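Search this site Search Go

The Wornelton Flat

The letter from Dimitriou came in December, and it gave Subbarao Achari until the end of the month to clear his mother's flat. He read it standing in the hall with his coat on. Then he put it in his pocket and went to find the light switch, which was lower than he remembered.

She had lived in Wornelton for most of her life and in number 117 for the last part of it. The building had an elevator that stopped at every floor whether or not anyone had called it. His mother used to say it was being polite.

His sister had already been through the bedroom. The clothes were gone and the mattress was gone. What was left was paper. There were gas bills, bus timetables, a guarantee for a radio that had been thrown out before he went to college, and a long run of blue notebooks held together with string. He untied the string and opened the first one.

"Harkus, 7 lines, no answer," it said. On the next page it said, "Harkus, 2 lines, no answer." After that the pages were all like that for a while.

He knew the name. Harkus was the village across the lake where she was born. He had been taken there once, when he was small, and he remembered a pump and a dog. He did not know who she would have been writing to. Her parents were dead by then, and her brother had moved to Ukitia and had a telephone.

He sat on the floor against the radiator and read on. She had kept a record of every letter she sent and how long it was. She had not written down what was in any of them. In between she had put ordinary things, what she paid for onions, when the window man was due, a day she had washed all the small things by hand.
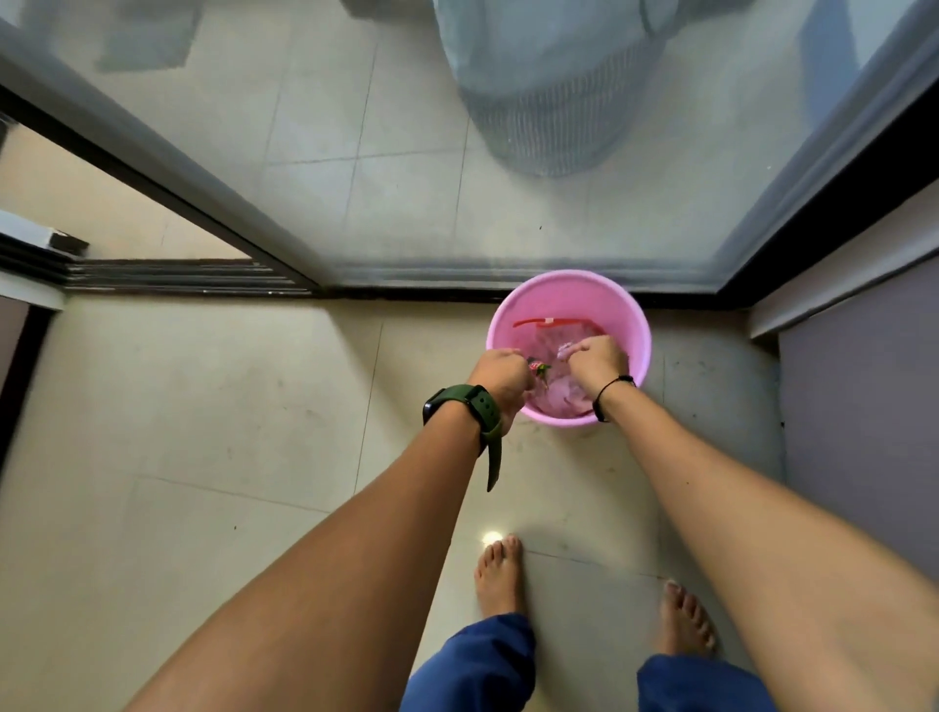

Leave the notebooks alone, his sister told him when he called her that evening. She said she had seen them and decided they were none of her business, and that he ought to decide the same. He asked if she knew who was in Harkus. She said she had to get the children to bed.

He did not leave them alone. He took them back to the hotel in a shopping bag and read them in order. By midnight he had got to number 306, because at some point she had started numbering the letters. It was a long one. "Harkus, 4 pages," the notebook said, and then, in smaller writing, "Told her about the boy."

He was the boy. He checked the year and he would have been nine, the year he broke his arm.

So it was a woman. That was something. He lay on the bed with the lamp on and tried to think of any woman his mother had ever mentioned from that side of the lake. There was a teacher. There was a cousin who had married badly. There was a friend called Ila, or Isla, who came up once when his mother was making bread and did not come up again. He had asked who that was, and she had told him to wash his hands.

In the morning he went back and did the kitchen. Dimitriou wanted it left clean and he did not mean to lose the deposit. He worked from the top down, the way she had taught him, shelves first and floor last.
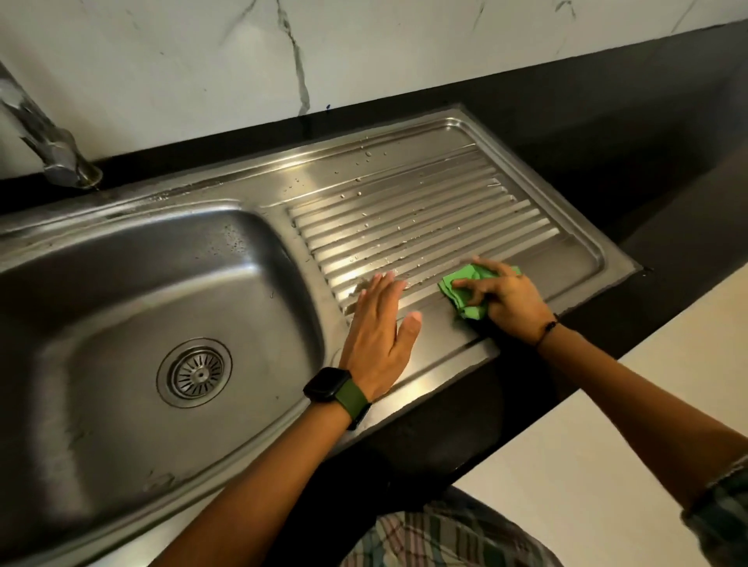
Green cloth on the drainboard.

The man from Dimitriou came at noon with a clipboard. He looked in each room and wrote something down for each one. He asked about forwarding mail. Achari gave him his own address, and then he asked whether any mail had come since the funeral.

"There's a box downstairs for the ones we hold," the man said. "You'd need the key."

He had the key. It was on her ring, between the front door and the bicycle lock, and he had taken it for the key to a suitcase. He went down in the elevator, which stopped at every floor.

There were more than forty letters in the box. They were all from Harkus and they were all addressed to his mother in the same square hand, and she had opened every one of them with a knife and put it back. The oldest was from the year she moved in. The newest was still sealed. It was postmarked 2/12/18.

He carried them up in his arms. He sat for a time with the sealed one on his knee -- it weighed almost nothing -- and then he put it down on the windowsill and went back to the kitchen, because he was not finished there. 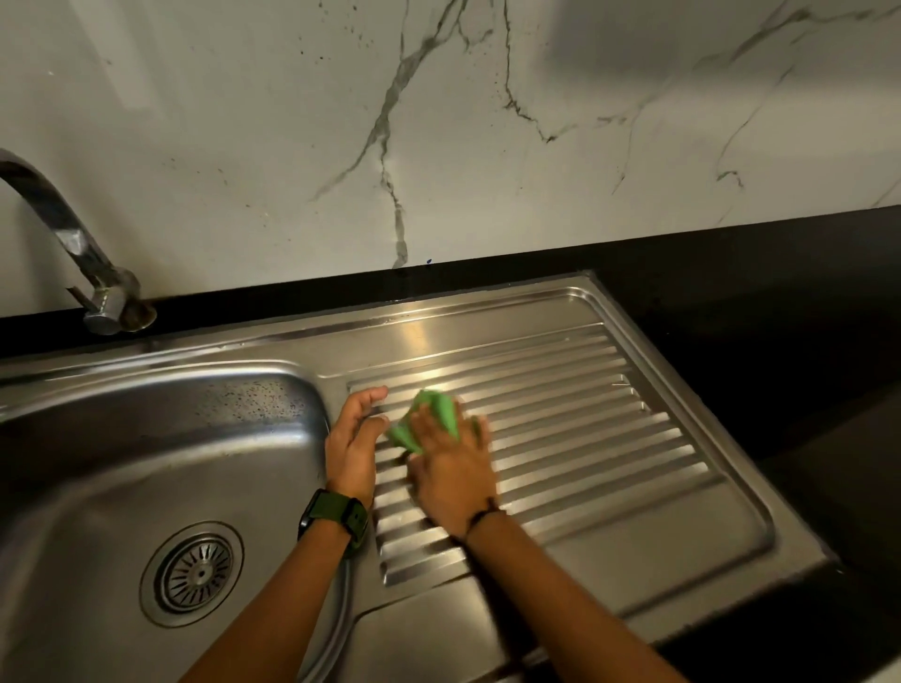 Did she ever get an answer, his sister wanted to know. She had called him this time, from the car, with the children talking in the back. He said yes. He said she had got a lot of them.

"Then why did she write down that she didn't?"

He said that was only in the early notebooks. He had not got to the end yet.

She was quiet. Then she asked what time the ferry went across to Harkus, and whether it still ran in the winter. He said he would find out. He had a bus timetable in front of him, one of his mother's, and he turned it over. On the back she had written the ferry times in pencil.

Related stories
The Elevator at Night
Four Winters in Ukitia
What the Window Man Saw
A Pump and a Dog
Bread for Two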